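Progress report no. 2
Coldale High School Robotics Club, bin-picking project
To: Sumampouw Fund for School Engineering
From: Anjani Mangundap, club advisor
August 22, 2020

Dear friends at the Fund,

Your form asks for progress, spending, difficulties and plans, in that order. I have kept the headings and moved some of the difficulties up into progress, where they happened.

Progress

When I last wrote to you, in May, the club had a grant, a team name (Dreltus, chosen by a vote I would like to have back) and a very clean set of slides. The goal on the slides was for an arm to take mixed blocks out of a bin and set them down on a board, sorted by color, with no student touching anything after the start button. We now do a good part of that. The arm finds a block, goes down, closes on it and lifts. Over our last full test we made 80 attempts and 41 ended with a block in the air. The students wanted to report this as "more than half," and I have let them, on the condition that the number appears next to it.

Most of the gain came in July, when the vision group stopped trying to recognize colors first and started by looking for long straight edges. Color is now checked after the edge is found. It is slower by a couple of seconds per pick, and the programming group has made its feelings known about those seconds.

The gripper group rewrote the approach path as well. The old one came straight down over the middle of a block whatever its angle, which was fine on the simulator, where every block had been placed by somebody tidy. The new one turns the wrist to match the block before it descends.
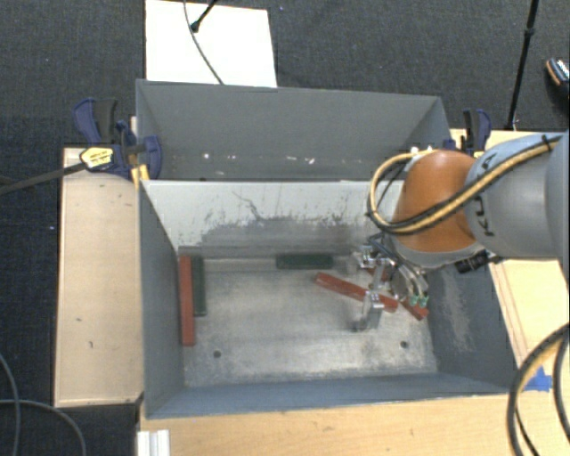
Sorting is the part that lags. Our code asks two things of every block, what color it is and which way it is pointing, and it is much better at the first. Red against dark green gives it little trouble. A block lying at an angle in open floor, like the red one by the metal finger, is the kind we like. The green one along the back wall is the kind we argue over: there is no room to get a finger behind it, and the students are split between nudging such blocks away from the wall and leaving them until last. Leaving them until last has been popular, for the same reasons it is popular with homework. I have asked for a written plan for wall blocks by the next meeting and have received a title page.

Spending

We are within budget, though the shape of it has changed. The line for "gripper materials" is nearly used up. The line for "competition travel" is untouched, the regional meet at Plolleck having moved online, and I would like your permission to shift part of it to gripper materials. Receipts are attached. One of them is for tape, and yes, that is the correct amount. We went through a lot of tape.

Difficulties

Attendance first. With groups kept to five in the lab, the club works in shifts, and each shift has its own opinion of what the previous one did to the settings. There is now a logbook. Early entries read "fixed it." Later entries are longer and name files, and I count this among our real results.

Second, the lighting. The bare metal floor of the bin throws back glare in the late afternoon, and the vision code has twice reported a bright patch as a block and sent the arm down to fetch it. We lowered the blinds. A proper fix, in code, has been assigned to a student who did not speak up fast enough.

Third, documentation in general. You asked for a build guide that another school could follow. We have roughly a third of one. The chapter on safety is finished and good – the students wrote it themselves and were stricter than I would have been. The chapter on calibration currently says "ask Shift B."

Plans for the fall

Wall blocks, glare and the calibration chapter, with luck in that order. The online meet wants a single unedited video of one full bin being emptied. We have not yet emptied a full bin on camera, or off it, so that is where the club's time will go. The students have also proposed adding a third color. I have told them we can discuss it once the first two are going to the right ends of the board.

If anyone from the Fund would like to join a test session by video, please write to me and I will send the shift schedule. Shift B would like it known that they get better numbers.

With thanks,
Anjani Mangundap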